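Home | Reviews | Wallets | Exchanges | Guides | Contact

Tesel hardware wallet: a month of everyday use

I should say right at the start that I am a slow adopter of anything with a charging cable. My coins sat on an exchange for years, and whenever someone scolded me for it I nodded and changed the subject. Then in October my brother-in-law moved his savings onto a Tesel, talked about it all through dinner, and I ordered one before dessert (the $59 model, without the touch screen).

It came in a plain little box with a cable, a recovery card and a booklet that I read twice, because the first time through I had the radio on. Setup took me most of an evening. You choose a PIN, the device shows you your recovery words one at a time, you copy them onto the card, and then it makes you enter them all back again with two tiny buttons. Tedious! But I was glad of it, as I had written one of the words wrong.
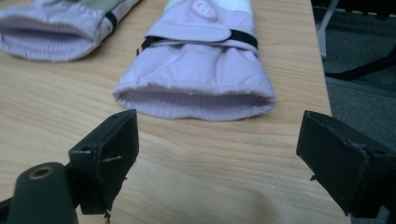 The buttons are my main complaint, so let me get that out of the way. They are small and stiff, and they sit so close together that I pressed both at once more often than I care to admit, and pressing both means "confirm." If you check your balance on a cold train platform, forget it. Quilted ski gloves like the lavender pair on the table would be hopeless, and even my thin driving gloves had to come off. Indoors, with warm hands and a bit of patience, it's fine, and by the second week I had stopped swearing at it.

Sending coins is where I warmed to the thing. The desktop app is called Zusum, and it shows the full address on your computer while the Tesel shows it on its own little display, so you can compare the two before you agree to anything. I sent a tiny test amount first – please do the same – and then moved the rest over lunch. The app holds up to 100 accounts, and I use 3 of them.

Now, fees. Zusum suggests one for you, and I found it a touch high on busy evenings. You can set your own, but the setting hides under "Advanced," which scared me off for a good week.
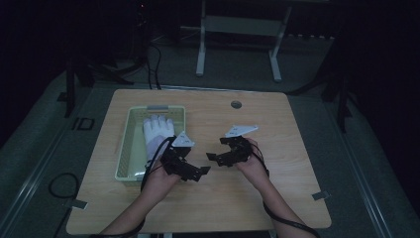
Khrystyna Koval wrote in to say that she had the same trouble with fees until she switched the app from "Fast" to "Normal," and that her transfers still went through the same afternoon. She also wishes the display were brighter, and I'm with her there.

Would I buy it again? Yes, I think so, though I'd look hard at the touch screen model first. Mine lives in a drawer now, with the recovery card kept at a different address, and I check on it about as often as I water the fern.

Recent reviews
Vaststead Exchange: signing up and cashing out
Cáceres mobile wallet, second look
Paper backups or steel plates?
Portfolio trackers for beginners, by Josefina Villalba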